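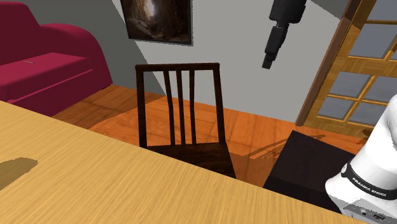
How Doron Gets Ready for Work

Doron is a robot arm. Doron has no legs, no head, and no opinion about breakfast. What Doron does have is a job: picking things up from a table and putting them down again somewhere more sensible. You could do this job. You have probably been asked to, more than once, this week.

Before Doron moves a single thing in the workshop at Preltum, in the town of Hagedorn, there is a lot of getting ready. Most of it happens inside a computer.

First, build a room that isn't there

The people at Preltum use a program called Pletel. It makes a pretend room, a bit like a room in a video game, except there is no treasure and the only monster is the bill for electricity.

Into this room goes a wooden table, and at the table goes a white robot arm. Then the people add furniture. A dark wooden chair. A red sofa. A door with glass panes. There is even a picture on the wall, although the arm has never once stopped to admire it.

Why bother with a sofa? A robot that uses a camera has to find the thing it wants among all the things it doesn't want. If it only ever practices in a blank white box, a sofa may come as a terrible surprise.

The pretend floor has planks. The pretend table has wood grain. Somebody has to pick the color of each one, and there are arguments.

Tell the computer where the table is

You know where your kitchen table is. You found out when you were very small, probably with your forehead. A robot arm needs to be told, in numbers.

The numbers begin at the base, which is the bottom part of the arm, the part that stays put. From there you say how far forward the tabletop starts, how far to the side it goes, and how high it is. If the height is wrong by the width of your thumb, the arm will either close its fingers on thin air or try to push them through the table.

In the pretend room, that second mistake costs nothing. You click a button and everything goes back to where it was. In the real workshop it makes a noise that brings people in from the parking lot.

Practice. Then practice again.

Doron's pretend twin gets 250 tries at each new job. Pick up the block, put down the block. Every time, the program moves the block a little, or makes the light dimmer, or slides the chair to a new spot. The twin does not get bored. The person watching does, and is allowed a snack.

On one job, putting a cup on a shelf, the first run gave 76 good tries. The others included several cups on the floor and one cup that shot off toward the ceiling and kept going. Pretend gravity is only as good as the numbers you type in, and someone had left out a zero.

They fixed the zero. The cups have behaved since then.

Now the real arm

When the twin is doing well, it's the real Doron's turn. These are the steps, and they are always done in this order:

1. Look at the bolts that hold the base down. Then put a wrench on them, because looking at a bolt tells you very little.

2. Check the cables at the base. The arm has sockets for power and for messages, and each plug should be pushed all the way in. A plug that is nearly in is the cause of almost 4 out of 10 mysterious problems at Preltum, and of a great deal of sighing.

3. Clear the space. That means mugs, jackets, and people.

4. Test the stop button. You press it while the arm is moving slowly, and the arm has to stop. If it doesn't, you switch off the power and the day's plan becomes fixing the stop button.

5. Run the job at the slowest speed there is. It's like watching a snail put away dishes. Someone stands by the stop button the whole time.

Speeding up comes later, a little at a time, and only if the slow version was dull. Dull is what everyone is hoping for.

Keeping an arm healthy

Robot arms don't catch colds, but they do get dusty. Doron is wiped down with a soft cloth, never sprayed, and the cloth goes around every joint. A joint is a place where the arm bends, like your elbow or your knee.

While one person wipes, another listens. A happy joint makes a soft hum. Grinding or clicking is written in the notebook, along with which joint made it and what the arm was doing. "It sounded funny" is not allowed in the notebook anymore. There were pages of it.

Once the wiping is done, Doron goes to its starting pose and the people compare it with the pose in Pletel. If the real arm and the pretend arm don't match, they measure the table again. In June they did this 2 times in one morning before they worked out that someone had leaned on the table and shoved it sideways. The table now has tape marks on the floor around its legs.

Try it at home

Put a spoon on the kitchen table. Ask a friend to close their eyes, and guide their hand to the spoon using only distances: forward one hand, left two fingers, down a bit. You can't say "over there." You can't say "no, the OTHER left."

Use a plastic cup if you want to make it harder, and leave the good glasses in the cupboard.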